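2026-01-13
Workshop notebook – glue and humidity, continued

Right, picking this up again after the break. The hide glue samples I left on the top shelf in November are finally worth looking at, and I'm cross with myself for not labelling the back row properly. If anyone finds a strip of masking tape with "Polden, thin" written on it, it belongs to me and I'd love it back!

Quick recap for Erzsébet, who missed the start of this. We've got two glues on the go: the Polden pearls, soaked overnight, and the Lenz granules, which claim to need an hour and really want three. Each was brushed on to beech offcuts, clamped, and then left alone. Sixteen joints altogether, half of them sized with a thin coat first and half not. The idea was to see whether sizing the end grain is worth the bother when the room goes damp, because two of the chair repairs opened up again over winter and I was sure I'd done them well.

Broke the first lot this morning using the lever rig. Best of the sized Polden joints let go at 2,948 newtons, and the best unsized one at 2,845, so there's not much in it (I'd expected a proper gap). The Lenz ones I haven't touched yet. What was more interesting was the way they broke. The sized joints took wood with them, lovely long splinters, and the unsized ones mostly came apart along the glue line with a shiny face on both sides. I've kept all the halves in the biscuit tin under the bench – please don't use them for kindling again.

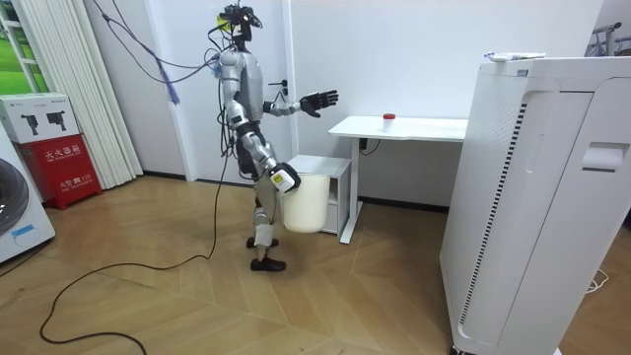
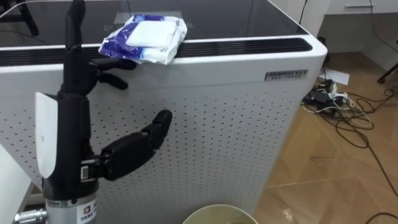
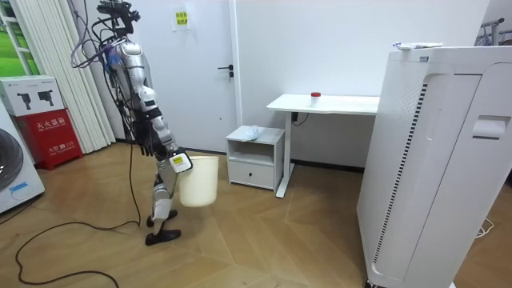 Bucket in hand in the first and third, wet wipes in the second.

Mixed a fresh pot after lunch. 100 grams of pearls to a bit under twice that in water, and it went stringy almost at once, so I let it down with a splash more and it behaved. I do wish the Umus pot held its temperature better. It overshoots, clicks off, sulks for ten minutes and then overshoots again, and you can smell it when the glue's been cooked too hard. Erzsébet reckons a cheap thermometer on a clip and a heavier lid would sort most of that out. She's probably right. I had a go with a folded tea towel over the top and it was a bit steadier, though the towel will never be the same.

Also tried warming the offcuts on the radiator before gluing, which gives you so much more time to fiddle with the clamps! Cold beech grabs the glue and skins it over before you've even picked up the second piece. I've got four warmed joints sitting in clamps now, two with a size coat and two without. Leaving them till the end of the week.

Things I still don't know: whether the Prarnden cabinet was put together with hide glue or fish glue. The old squeeze-out under the left rail is darker than anything I've made and it softened with plain warm water on a cotton bud. I scraped a crumb into a jar and wrote the rail number on the lid.

To do – order more pearls, find the small toothing plane, break the Lenz joints, ask Erzsébet for her clamp pads back.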